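Raltgate Forums > Automation > Standards and Good Practice
Thread: House rules for drive swaps by arm, draft 2, please be unkind

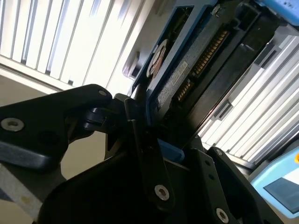
Sharon Mugo wants to know, before anything else, whether rule 4 applies to blanking plates as well or only to caddies with a drive in them.

tallis_b wrote:
Only populated ones, Sharon, but I'll write that in. Draft 2 follows for everyone who ignored draft 1. These are for the bench cell at Memham, where we swap hard drives in caddies with a wrist camera and a two-fingered gripper. I'd like something that other sites could steal without having to rewrite half of it.

1. A person confirms the serial number of the drive to come out. The arm may agree. It may not be the only one that agrees.
2. No pull until the array has reported the drive as offline and the person has seen that report themselves.
3. Grip the caddy by its plastic. Never the drive, never the connector end.
4. On insertion, stop at first contact, check alignment on the wrist camera, then carry on at slow speed.
5. If the force limit trips, back out fully. One retry. After the second trip a human does it.
6. A caddy that has been dropped from any height goes in the quarantine tray, including "only a little bit dropped".
7. Nobody changes the force limit during a job.
8. Keep the wrist camera stills for every insertion.

Comments by Thursday please, after which I'm laminating it.

pelmet wrote:
You can't laminate a draft.

tallis_b wrote:
Watch me.

ockham_was_here wrote:
Rule 5 is too generous. One retry after a force trip is one too many. If it didn't go in the first time then something is in the way or something is bent, and the second push is how a slightly bent thing becomes a very bent thing. We run Vukeo arms, different gripper, and our rule is one trip, hands off, fetch a person. It costs us maybe ten minutes each time. A backplane costs rather more than ten minutes.

dunnockmark2 wrote:
Disagree. I went through our log in May because I was sick of having this argument from memory. 3565 insertions, 103 force trips. Nearly all of those went in on the retry with nothing changed except the angle. If I'd fetched a person for each one the person would have left by now. I know because I'm the person.

ockham_was_here wrote:
"Nearly all" is doing a lot of lifting there. How many of the rest had damage?

dunnockmark2 wrote:
Two. And before you start, I can't tell you if it was the first push or the second that did it.

ockham_was_here wrote:
I wasn't going to start. I was going to sit here looking smug.

Sharon Mugo wrote:
Could rule 5 depend on what the camera shows? If the caddy is visibly skewed in the bay then you know why it tripped and a retry is reasonable. If it looks straight and still tripped, get a person. That's what we ended up with and it stopped the shouting.

tallis_b wrote:
I like that. The trouble is "visibly skewed" from a wrist camera. Everything is skewed from a wrist camera. You get the whole world on a slant and have to compare the caddy rails against the edge of the bay, and some of the night shift would call a spirit level skewed.

Sharon Mugo wrote:
Compare against a reference still then. Same bay, same pose, known good. Tape it to the monitor if you must.

pelmet wrote:
Laminate it.

hob_and_nail wrote:
Can I moan about rule 3? It says where not to grip but not where to grip. We had fingers on the front of the caddy for months, which sounds right until you find out that on ours the latch is on the front too. The gripper closed, the latch half closed, and in it went with the latch fouling the bay. No force trip at all. Drive seated, latch didn't, and it crept back out over the weekend.

I'd say: name the two faces for each type of caddy you own, draw them, and pin the drawing up. If a new type of caddy turns up without a drawing, the arm doesn't touch it.

tallis_b wrote:
Fair. Becomes 3a. How many types have you got?

hob_and_nail wrote:
Officially one.

wexcombe wrote:
Late shift here. My objection is to rule 8. We kept every still for a year and have never looked at one. Storage is cheap but finding the right picture among that lot isn't, and the one time I wanted one the clock on the camera box was an hour out, so I spent an evening admiring the wrong drive. Keep the failures, bin the rest.

dunnockmark2 wrote:
No, keep the good ones as well, at least some. You can't tell what a bad insertion looks like if all you've kept is bad ones. I keep the last 500 good and every trip.

wexcombe wrote:
All right, I can live with that. But add a line about the clock. And put the job number in the file name, not "test_final_b".

tallis_b wrote:
I feel personally described.

ockham_was_here wrote:
Rule 1 next. What does "confirms" mean? Where I used to work it meant that someone said "yep" from across the room while eating. We changed it so the person reads the last four characters aloud off the label and someone else reads them off the job sheet. Tedious. We stopped pulling the wrong drive.

hob_and_nail wrote:
And if the label can't be read once it's in the gripper? Tiny print, odd angle, fingers in the way, glare off the metal. I've got good eyes and I wouldn't swear to half of ours from the camera feed.

ockham_was_here wrote:
Then you don't use the camera for it. Put a second label on the front of the caddy, big, and check that it matches when the drive is fitted to the caddy. If you can't read either, you stop.

pelmet wrote:
Second labels are how you get two labels that disagree.

ockham_was_here wrote:
Good. When they disagree, you stop. I'd much rather be told.

pelmet wrote:
I've worked somewhere with three labels on every drive. It was like asking directions in a village.

Sharon Mugo wrote:
There's no rule about light, by the way. If the cell is by a window the exposure goes all over the place. Ours would turn everything in front of the glass into a black lump by mid-morning, and a black bay is not improved by this. We fixed the exposure, put in a lamp and wrote "blinds closed AND lamp on" at the top of the checklist. Blinds alone didn't do it, they just glow at you.

tallis_b wrote:
Rule 9, lighting. Thank you. I had been hoping to get away with eight.

moreira_refugee wrote:
I've got a different sort of complaint. I came off the Moreira line last year, where the rulebook ran to 1564 numbered clauses, and I can tell you what people do with a rulebook like that. They sign it. This thread began with eight and is heading for thirty. Each of them is sensible and I'd agree with any of them in the pub. Pick the ones that have to be on the wall and put the rest in a separate document for whoever sets the cell up. Grip faces, clock, exposure, lamp position, none of that is a decision the operator makes at ten past three in the morning.

wexcombe wrote:
Lamp on is the operator's job though.

moreira_refugee wrote:
Lamp on, yes. Lamp position, no.

dunnockmark2 wrote:
Seconded. And rule 7 should be a password, not a sentence.

hob_and_nail wrote:
Our force limit has a password. It's written on the monitor.

dunnockmark2 wrote:
Under the reference still, presumably.

tallis_b wrote:
Right, had a go at splitting it.

On the wall:
Read the serial aloud, two people, label against job sheet. Mismatch or can't read it, stop.
See the offline report yourself before the pull.
Blinds closed, lamp on.
No drawing for that caddy, arm doesn't touch it.
Stop at first contact and look.
Force trip: back out fully. Skewed against the reference still, one retry. Looks straight, fetch someone. Second trip, fetch someone.
Dropped means quarantine.

In the setup document: grip faces per caddy type, force limit and who holds the password, exposure, lamp position, camera clock, file names, what gets kept and for how long, slow speed value, front labels.

ockham_was_here wrote:
Still don't like the retry. I'd like that noted.

tallis_b wrote:
Noted. Do you want it on the wall or in the setup document?

ockham_was_here wrote:
Wall.

Sharon Mugo wrote:
You've lost the bit about blanking plates.

tallis_b wrote:
Blanking plates go in by hand. Adding it now.

pelmet wrote:
What's the slow speed value? Everyone says slow. Ours was "slow" and it took the corner off a bay.

tallis_b wrote:
It's in the setup document.

pelmet wrote:
Which doesn't exist yet.

tallis_b wrote:
Which doesn't exist yet, no. I'll post it in a new thread when it does. Somebody send me a sensible way to measure first contact in the meantime, ours triggers on the cable dragging.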